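Stands for Awkward Objects: Term Project Report
Workshop Practice II, Enelach Technical College
Thảo Nghiêm, with Wiebke Kröger

1. Why we did this

The shared bench at the Firnidville workshop gets used for repairs, photography and teaching, often in the same afternoon. Most things people bring in will not stay where they are put. A network switch laid flat hides one side and takes up half the bench. An open umbrella rolls on its rim whenever somebody leans on the table. Our task for the term was to try out simple ways of holding objects like these at a useful height and angle, and to write down what we would keep.

We had a budget of 149 for parts and 15 working sessions. Anything already in the workshop store was free to use. We were not allowed to drill into the tabletop or alter the objects.

2. What we looked for

We asked the same things of every setup. Can you get at the side you need? Does it stay put when the object is pushed lightly from the front? Can one person set it up without help? We also noted how much bench space was left over, as the Drurkel group uses the other end in the mornings.

3. The network switch

A rack switch is long, shallow and heavier than it looks. It is made to be held by the ears at its ends, and without a rack there is nothing for the ears to fasten to. Flat on the table, the ports face sideways and you have to crouch to read the labels. We wanted the front panel tipped so that a person sitting down could see the ports and reach them.

We settled on a short metal post on a square base plate, with a wooden board under the plate. Wiebke wanted the plate directly on the marble. I wanted the board, mainly to protect the surface, and we tried both. The plate slid on the bare marble with very little pressure. With the board under it the whole thing felt steadier, and turning the board is an easy way to turn the switch without touching it. The four blocks of ports can be worked through from one end to the other without changing the tilt. 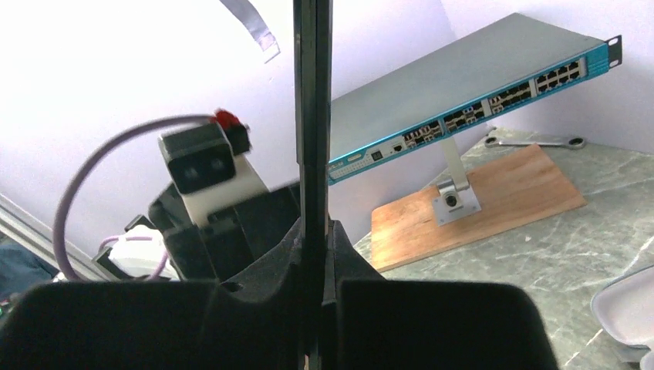 4. The umbrella

The umbrella was harder. We chose a large white one of the kind used for soft lighting or shade on the bench, and it stands upright, open, with its shaft coming down to the tabletop. All the width is at the top and all the support has to come from the bottom of a thin rod.

Our first try was a jar of gravel from the Daneshvar hardware store. It held the shaft but let it lean, and a small lean at the base turns into a big one at the rim. The second try was a clamp on the table edge, which worked but put the canopy too far to one side. After that we used a plastic holder that goes around the lower end of the shaft. Two points came out of this part:

The holder has to fit closely. A loose fit is worse than a heavy base with no holder.

The canopy should be opened before the shaft goes into the holder. Opening it afterward pulls the shaft sideways.

We also found that an open canopy this size takes over the bench. Anyone working under it has to keep tall items out of the way, and the fabric should be smoothed out first if it is there to spread light. Ours had been stored folded for a long time and kept its wrinkles through the whole term.

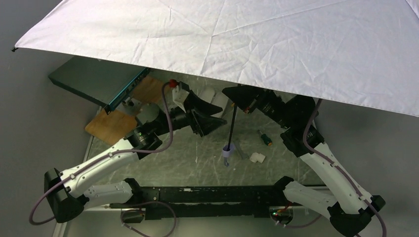
Wiebke Kröger disagrees with part of this section and asked for her view to go in. She thinks the edge clamp was dropped too early, and that a longer arm on it would have brought the canopy back over the middle of the table. In her opinion the holder is fine for a quiet room but she would not trust it near an open door.

I accept the point about the door. We did not test in a draft, and the report should not be read as saying the holder is safe in one.

5. What we would keep

The post, plate and board should stay in the store as a set, with the board marked so it is not cut up for something else. The holder should be kept with the umbrella. The gravel has gone back to the yard.

We did not get to the third object on our list, a floor fan, and have left our sketches for it in the project folder for next term's group.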